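Setting up a simulated tabletop for a home-built arm
Part 3 of the Clasard arm build
Posted by Damián Bermúdez, December 2018

Parts 1 and 2 covered the frame, the joint servos and the wiring of the Clasard arm, which sits on the end bench of the Zepeda workshop. This part covers the simulation side: building a room with a table in it, putting objects on the table, and checking that the objects behave before any arm code is run against them.

You need a finished arm description file from Part 2, a desktop computer with a separate graphics card, and a physics simulator that can load meshes and render to an image. We use a small wrapper called Umivell that Annick Bodin wrote for the workshop. The steps apply to any simulator with the same functions, although the menu names will differ.

1. Fix the units

Set the scene to meters and kilograms before importing anything. Many free meshes are modeled in centimeters or inches, and a bottle imported at the wrong scale can be taller than the room. Import one object, read its bounding box, and compare it with a real one and a tape measure. Correct the scale in the mesh file and export it again. Scaling inside the scene file works for display, but in our setup it left the collision shape at the original size.

2. Build the room shell

Use flat boxes for the floor and walls. Mark them all as static. Give the floor a thickness of at least 5 cm. Thin floors let small objects pass through when the time step is long.

Furniture that the arm will never touch can be loaded as a visual mesh with a single box for collision. Chairs are the exception if they stand close to the table. The backrest is the part an elbow joint will hit, so give it its own box, separate from the seat.

3. Place the table

The table top should be one box, with its upper face at the measured height of your bench. Ours was first entered from memory and was 4 cm too low, and Crescencio Orozco spent an evening tuning grasp heights that were correct the whole time. Measure it.

Set friction on the table top explicitly. The default value in most simulators is suitable for rubber on concrete. For a smooth top, start at half the default and raise it if objects creep.

4. Prepare the objects

Each object needs three things: a visual mesh, a collision shape and a mass. The visual mesh can be as detailed as you like. The collision shape should be made of convex pieces.

A bottle can be two cylinders, one for the body and one for the neck. An open pot cannot be a single convex shape, as this closes the mouth and nothing can be put inside. Build the wall from a ring of thin boxes and add a disk for the base. The handle is one more box.

Figures and statues with raised limbs should go through a convex decomposition tool. Limit the output to a small number of pieces and check the gaps between the limbs. If the gaps are filled in, the gripper will report contact with empty space.

For mass, weigh the real object. If there is no real object, estimate from a similar one and write the word "estimated" in the file. Center of mass matters more than total mass for anything tall. An empty bottle and a full one of the same shape tip at different angles.

5. Drop and settle

Place every object 2 cm above the table and run the simulation with no arm loaded. Let it run for five seconds of simulated time. At the end of the run, read the position and velocity of each object. Velocity should be close to zero. An object that keeps turning slowly usually has an uneven collision base – replace the base with a flat disk.

Save the settled positions and use them as the starting state. Do not start arm runs from the drop height.

6. Set the viewpoint

Put the virtual camera above the near end of the table and angle it down along the length of the top. A raised view separates objects that would hide each other from table height. Leave the arm unloaded for the first render, so that any fault in the scene shows up on its own.
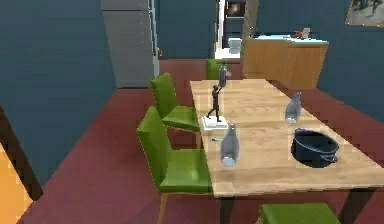
Render with shadows on. An object with no contact shadow is often floating by a few millimeters, and this is easier to find by eye than in the position log. Transparent materials need a separate check. Some renderers leave them out of the depth output, so glass reads as the table behind it. Compare the color and depth images at the same pixel. If the depth is wrong, assign an opaque material for the depth pass only.

7. Load the arm

Add the arm description last, with its base fixed at the measured offset from the table edge. Run it through the joint limits at low speed with the objects removed, then restore the saved state and repeat.

If the scene jumps on the first step, two collision shapes overlap. Turn on the collision overlay and look at the base plate first. Anayeli Pacheco found ours sunk 3 mm into the table top.

The object files and the settle script are in the Clodanari folder on the workshop server. Part 4 will cover the gripper and is planned for February.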